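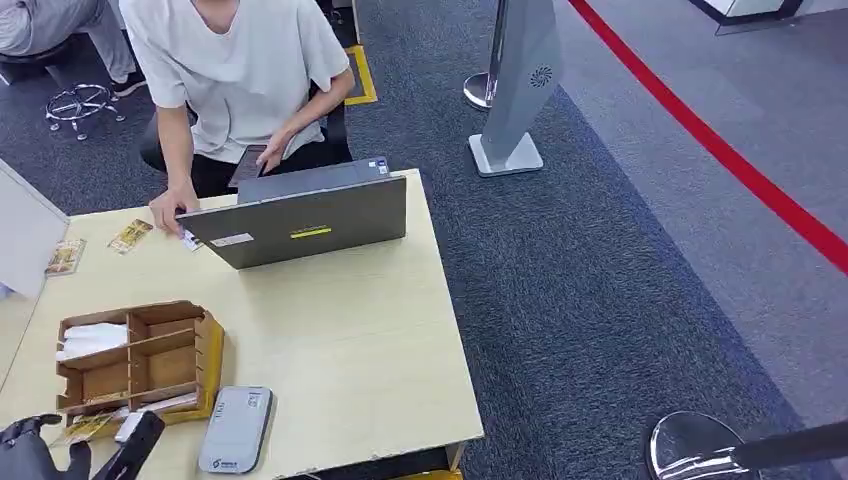 Why do very tall buildings need a weight near the top?

To slow the sway. A tall, slender tower moves in the wind like a ruler clamped at one end, and a heavy mass set on springs or hung from cables near the roof moves out of step with it and takes up part of the energy.

The device is called a tuned mass damper. "Tuned" refers to its period, the time it takes to swing once in each direction. The period has to sit close to that of the building. If the two differ by much, the mass either rides along with the floor below or moves at the wrong moments, and the owner has paid for a large block of steel that does very little.

At Conileo, the residential tower designed by the engineering firm Laltumetti, the damper weighs 247 tons and occupies a double-height room under the mechanical roof. It hangs from cables and is linked to the floor slab by oil-filled cylinders. The cylinders turn motion into heat. Without them the mass would go on swinging well after a gust had passed and would hand much of its energy back to the structure.

Strength is seldom the issue. A frame sized to the building code will carry the wind load with or without a damper. What the damper addresses is comfort. People sense acceleration, and they sense it most when lying down in a quiet room, so limits for apartments are set lower than those for offices.

"The structure is safe long before the bedroom is acceptable," says Manuela Negri, who led the wind work on Conileo. "Those are two separate calculations, and the second one usually governs the shape."

Shape is the cheaper remedy. Wind passing a square tower breaks away from the corners in alternating swirls, first on one side and then on the other. When the rhythm of the swirls matches the period of the building, the sideways motion grows. Cutting back the corners, tapering the plan or leaving open floors breaks up the rhythm. The Conileo scheme went through 13 massing models in the wind tunnel. Six were dropped on the first day of testing. The one that was built has notched corners and an open floor at level 99.

Carbone, a shorter tower by the same firm, has no damper. Its concrete core is wide for its height, and the corner changes alone brought motion under the limit. Adelmo Gatti, the project engineer, puts the saving mainly in floor area: a damper room takes up space at the level where rents are highest.

Tuning is finished late. The computed period of a building is an estimate, and partitions, cladding and furniture all shift it. Sensors are placed on the upper floors once the cladding is complete, the real period is measured over several windy days, and the cable length is adjusted to suit. At Conileo the first readings were taken in March, and the cables were shortened twice.

A second method uses water. A sloshing tank, sized so that the wave crosses it in the right time, does the same work as a steel mass and can double as part of the fire reserve. It needs more room, because water is far lighter than steel, and its depth has to be held within a narrow range. Foltov, a hotel tower now in design, will use two such tanks set at right angles, one for each direction of sway.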